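Version 6 of the Pekham Water Record, released in May. This file describes the contents of the record, the way in which it was compiled and the terms on which it may be used.

# Pekham Water Record

## Summary

The Pekham Water Record is a set of 1,565 written readings of well and stream water in the parish of Pekham. Each reading gives the hardness, acidity and clarity of one sample, together with the place and month in which it was drawn. The record is intended for local historians, school teachers and householders who wish to know how the supply differs from one end of the parish to the other. It is not a statement of whether any water is safe to drink, and should not be relied upon for that purpose.

## Sources

Readings come from 11 sampling points. Most are private wells whose owners have given written consent. The remainder lie along the Yagi stream, between the upper ford and the old mill. The names of owners have been removed, and the position of each private well is given only to the nearest field.

Samples are drawn before 9 a.m., as many of the wells are in heavy use later in the day. Samplers let the pump run before filling the bottle, label it at the well and enter the time in the sampling book.

## Bench work

Hardness is measured by titration and acidity by meter. Clarity is judged by eye against a printed card. Glassware is rinsed with distilled water between samples, and any piece found to be chipped is withdrawn. The full bench procedure was written by Mio Nagano and is kept in `docs/bench.md`.
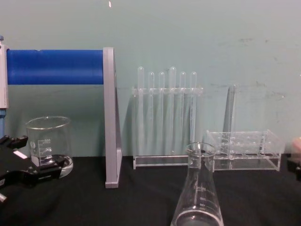 ## Files

| File | Contents |
|---|---|
| `readings.csv` | One row for each reading |
| `points.csv` | Sampling points and type of source |
| `notes.csv` | Remarks copied from the sampling books |
| `docs/bench.md` | Bench procedure |
| `docs/changes.md` | Corrections made between versions |

All files are plain text in UTF-8. Empty cells mean that no reading was taken; a zero is always a true zero.

## Columns in `readings.csv`

- `point` – code of the sampling point
- `month` – month of sampling, written as a word
- `hardness` – milligrams per litre, as calcium carbonate
- `ph` – to one decimal place
- `clarity` – a whole number, where 1 is clearest
- `reader` – initials of the person at the bench

## Checking

Every tenth reading is repeated by a second person who has not seen the first result. Where the two hardness figures differ by more than 6 milligrams per litre, both are struck out and the sample is read again. Shota Takeda and Kazuhiro Koyama carried out the repeat readings for this version.

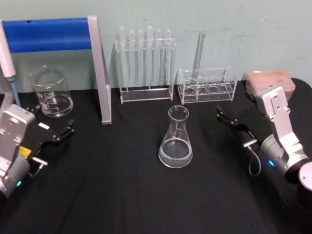

Clarity has proved the least steady of the three measures. Two readers will often place the same sample one step apart on the card, and differences of a single step should be treated as no difference at all. A new card was adopted at version 4, and earlier values have not been converted.

## Known gaps

The point coded `Y3` was out of reach for much of one winter owing to flooding, and 40 rows are blank as a result. The wells on the northern side of the parish are deeper than the others, so an average taken over the whole parish will hide a good deal. Rainfall is not recorded.

## Terms of use

The record may be copied and altered freely, provided that its name and version number are quoted. Users are asked not to attempt to trace readings to individual households.

## Contact

Corrections should be sent to Masaru Matsuda, who keeps the record, with the point code and month of the reading in question. Requests for the paper sampling books should be addressed to Tsutomu Kaneko. The books may be consulted by appointment and do not leave the building.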